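7장. 그리퍼가 멈추지 않을 때: 파지 고장과 안전 정지

글 Réka Pálfi / 감수 Keith Mapplebeck
12월 개정 원고

7.0 들어가며

오후 4시 20분. Nastow 공장 분해 시험 셀. 부품 탈거 작업 1,699회차. 그리퍼가 메모리 모듈을 잡으러 내려가다가 목표 높이에서 서지 않았다. 8 mm 더 내려갔다. 클립 하나 파손, 슬롯 바닥 눌림, 손가락 링크 한쪽 휨. 다친 사람 없음.

여기까지만 보면 흔한 사고다. 문제는 그 다음. 작업자 Ho-yin Yeh가 이상한 소리를 듣고 펜던트의 정지 버튼을 눌렀다. 팔은 섰다. 그런데 그리퍼는 계속 닫혔다. 손가락 구동부가 팔과 다른 전원 계통에 물려 있었고, 비상정지 회로가 그쪽까지 가지 않았던 것. 배선도에는 연결된 걸로 그려져 있었다. 실물에는 없었다.

이 장은 그 사고에서 출발한다. 앞 장(6장 힘 제어)을 아직 안 읽은 사람은 6.3절만이라도 먼저 보고 올 것. 접촉력 임계값 얘기가 계속 나온다.

7.0.1 작업 개요

컴퓨터 부품을 고정구에서 빼고 다시 꽂는 작업. 대상은 하드디스크, CPU, 그리고 슬롯에 꽂힌 얇은 모듈. 쉬워 보이는데 안 쉽다. 세 가지가 다 다르게 생겼고 다 다르게 망가진다. 하드디스크는 무겁고 케이스가 미끄럽다. CPU는 소켓에서 수직으로 들어야 하고 조금만 기울어도 걸린다. 모듈은 얇다. 세게 잡으면 휘고 약하게 잡으면 클립에서 안 나온다.

그리퍼는 평행 링크식. 납작한 판과 링크를 나사로 조인 구조다. 장점은 정비가 빠르다는 것. 단점은 나사가 풀린다는 것. 풀리면 유격이 생기고, 유격이 생기면 손끝 위치가 제어기가 아는 위치와 달라진다. 뒤에 7.2절에서 자세히.

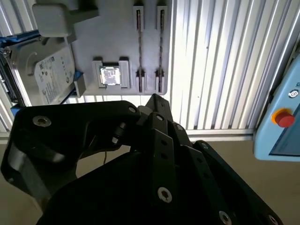
그림 7-1. 손목 쪽에서 본 작업 보드. 앞쪽 검은 부분이 그리퍼 링크, 오른쪽 끝에 펜던트의 비상정지 버튼.

그림을 볼 때 두 군데만 보자. 첫째, 링크의 나사. 밖으로 드러나 있다. 육안 점검이 가능하다는 뜻이지만 헐거운지 아닌지는 눈으로 모른다. 렌치를 대봐야 안다. 둘째, 손가락판 아래 틈으로 내려온 가는 케이블. 이런 케이블은 정비 때 당겨지거나 링크 사이에 끼기 쉽다. 사고 조사에서도 제일 먼저 의심받은 게 케이블이었다(결론부터 말하면 원인은 아니었음).

7.0.2 사고 경과

기록을 시간순으로 옮긴다. 로그와 작업자 진술을 합친 것이고 초 단위는 뺐다.

- 오전. 711회차에서 파지력 경고 1회. 작업자가 확인 후 재시작. 기록란에 "이상 없음"이라고만 적음.
- 1,000회차 정기 점검. 나사 조임 확인은 앞면만 함. 뒷면 관절은 커버를 떼어야 해서 다음 점검으로 미룸.
- 오후. 손끝 위치 오차가 조금씩 커짐. 임계값 아래라 경고 없음.
- 1,699회차. 하강 중 손끝이 클립에 접촉. 접촉력 신호가 늦게 올라옴. 팔이 8 mm 초과 하강.
- 작업자 비상정지. 팔 정지. 손가락 구동 계속.
- 작업자가 셀 주 전원 차단. 전체 정지.

Ho-yin Yeh의 진술 일부. "버튼을 눌렀으니까 다 멈춘 줄 알았습니다. 부품을 빼려고 손을 넣을 뻔했는데 모터 소리가 나서 뺐어요." 이 장에서 한 문장만 기억한다면 이걸로 하자. 정지 버튼을 눌렀다는 사실과 기계가 멈췄다는 사실은 별개다. 따로 확인해야 한다.

7.0.3 원인은 둘

조사를 맡은 Ferenc Vincze는 보고서에서 원인을 둘로 나눴다. 섞으면 안 된다고 했고 수업에서도 자꾸 섞이는 부분이라 나눠서 적는다.

(가) 초과 하강의 원인. 뒷면 관절 나사 풀림. 유격 때문에 접촉이 일어나도 힘이 센서까지 바로 전달되지 않았다. 링크가 먼저 놀고, 다 놀고 난 다음에야 힘이 올라왔다. 그 사이에 팔은 계속 내려간다. 하강 속도가 느렸으면 피해도 작았을 것. 당시 속도는 탈거 속도를 그대로 쓰고 있었다. 접근 구간 속도를 따로 두지 않은 것은 설정 실수다.

(나) 정지 실패의 원인. 그리퍼 전원이 비상정지 회로 밖에 있었음. 그리퍼를 Ostix 제품으로 교체할 때 시험용으로 임시 전원을 물렸고, 시험이 끝난 뒤에도 그대로 뒀다. 배선도는 교체 전 것. 아무도 고치지 않았다. 교체 후 비상정지 시험도 했는데, 팔이 서는 것만 보고 합격 처리. 그리퍼는 그때 열린 채로 가만히 있었으니 서는지 마는지 알 수가 없었다.

(가)만 있었다면 클립 값으로 끝난다. (나)만 있었다면 한참 더 모르고 지나갔을 것이다. 사고가 나서 (나)가 드러난 셈인데 이런 식으로 발견하면 안된다.

7.0.4 바로 한 조치

당일: 셀 가동 중지, 임시 전원 철거, 그리퍼 전원을 안전 릴레이 뒤로 이동. 배선도 수정은 배선 작업이랑 같은 날에 끝낼 것. 다음 날로 넘기면 안 한다.

비상정지 시험 절차도 바꿨다. Océane Gill이 쓴 새 절차의 핵심은 이렇다.

1. 시험은 모든 축이 움직이는 중에 한다. 그리퍼도 닫히는 중이어야 함.
2. 버튼은 하나씩, 전부. 펜던트 것만 누르고 끝내지 않는다.
3. 정지 후 각 구동부 전압을 계측기로 확인한다.
4. 버튼을 풀었을 때 저절로 다시 움직이지 않는지 본다. 재기동은 별도 조작으로만.
5. 말단 장치를 바꿨으면 처음부터 다시.

주의. 전원을 끊으면 그리퍼가 힘을 잃는 구조도 있다. 무거운 걸 들고 있었다면 떨어진다. 하드디스크 정도라도 발등에 떨어지면 아프고 부품은 못 쓰게 된다. 멈추는 것과 놓치는 것을 같이 설계해야 하고, 스프링이나 브레이크로 잡은 상태를 유지할지, 반대로 사람이 끼었을 때 어떻게 풀어줄지, 둘 다 위험성 평가에 들어가야 한다. 7.4절.

펜던트 위치도 짚고 넘어가자. 손 닿는 곳에 두라고 늘 말하지만 작업대 위에 아무렇게나 눕혀 두면 급할 때 버튼이 어느 쪽인지 더듬게 된다. 거치 위치를 정하고 바닥에 표시할 것. 그리고 펜던트를 집으려고 팔의 동작 범위를 가로질러야 한다면 그 자리는 틀린 자리다.

7.0.5 이 장에서 다루는 것

7.1 파지 고장의 분류. 놓침, 과파지, 위치 어긋남, 끼임
7.2 링크 유격 측정과 나사 관리. 조임 표시선 긋는 법 포함
7.3 접촉 감지 지연과 접근 속도 정하기
7.4 말단 장치의 안전 정지. 전원 차단형과 유지형
7.5 로그 읽기. 임계값 아래의 느린 변화를 찾는 방법
7.6 실습: Tavau 실습 셀에서 비상정지 시험표 작성하기

7.5절은 건너뛰는 학생이 많은데 이번 사고로 보면 제일 중요하다. 711회차 경고에서 로그를 한 번만 열어봤어도 손끝 오차가 한쪽으로 흐르는 게 보였다. 경고가 꺼졌다고 원인이 없어진 게 아니다. "이상 없음"이라고 쓰려면 무엇을 봤는지도 같이 쓴다. 나사를 봤는지, 케이블을 봤는지, 그냥 재시작만 했는지.

실습 전 준비물. 보안경, 육각 렌치 세트, 계측기, 셀 배선도 사본. 배선도는 인쇄해서 가져올것. 실물과 다른 곳이 있으면 빨간 펜으로 표시해서 제출한다. 해마다 한두 군데는 나온다.

시작하기 전에 6장 끝의 접촉력 표를 옆에 펴 두고, 7.1절의 분류에서 이번 사고가 어디에 들어가는지 먼저 적어보기. 한 칸에 안 들어가면 두 칸에 적어도 된다.

관련 자료
- 6장. 힘 제어와 접촉 임계값
- 8장. 공구 교환 후 재검증
- 부록 C. 비상정지 시험표 양식
- 사례 모음: Vass 조립 라인 케이블 끼임
- 사례 모음: 펜던트 거치대와 동작 범위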